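Nodmont food shelf to stay open through spring

The Nodmont food shelf will keep its evening hours through the end of May after the town council agreed to cover rent on the former shoe store at Kurside, where the shelf moved last fall.

The shelf had planned to drop its evening hours at the end of February. Its lease on the Kurside storefront was paid for six months by a one-time gift, and that money was due to run out before the heating season ended. The council voted to pay the rent from its general fund until a longer agreement can be worked out with the building's owner.

"People who work days can't get here at two in the afternoon," said Aled Skyrme, who manages the shelf. "The evening hours are when we see the families."

The shelf served 262 households in January, up from 144 in the same month last year. Skyrme said part of the rise came from the move, which put the shelf within walking distance of the Khaemba apartments and on the bus line from Flollirmont. The old location, behind the fairgrounds, had no bus service after 3 p.m.

Of the households that came in January, 81 had not used the shelf before.
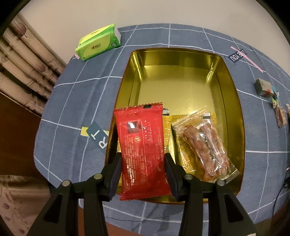 Donations of canned vegetables, rice and pasta have kept up with demand, according to Skyrme. The shelf runs short of foods that can be eaten without a kitchen. Crackers, small packs of nuts, dried fruit and single-serving snacks go quickly, especially to people who are staying in motels or with relatives. Peanut butter and shelf-stable milk are also needed.

All packaged food must be sealed and inside its printed date. Home-canned goods can't be accepted. Baby formula is taken only in unopened containers.

The council's vote was not unanimous. Council member Aarne Kinnunen voted against the rent payment and said he would prefer to see the shelf in a building the town already owns. He pointed to the lower level of the old library, which has been vacant for two years.

"I have no quarrel with what they do," Kinnunen said. "I want to know why we're paying a landlord when we have a basement with the lights on."

Town staff said the library's lower level would need a ramp and a new rear door before it could open to the public. They are to bring back a cost estimate in April. Skyrme told the council he would consider the space if freezers could be brought in through the back.

In the meantime, the shelf is looking for drivers to pick up bread and produce from two grocery stores in Flollirmont. Drivers use their own cars and are paid back for gas. The morning run leaves Kurside at 7:30 a.m. and takes a little over an hour.

A spring food drive is planned at the Nodmont schools, with a goal of 1000 items. Collection boxes will be placed in the front office of each building, and food can also be dropped off at the fire station at any time of day.

Evening hours at the shelf are from 5 to 7:30 p.m. Visitors should bring something that shows a current address, such as a utility bill or a piece of mail. Proof of income is not required.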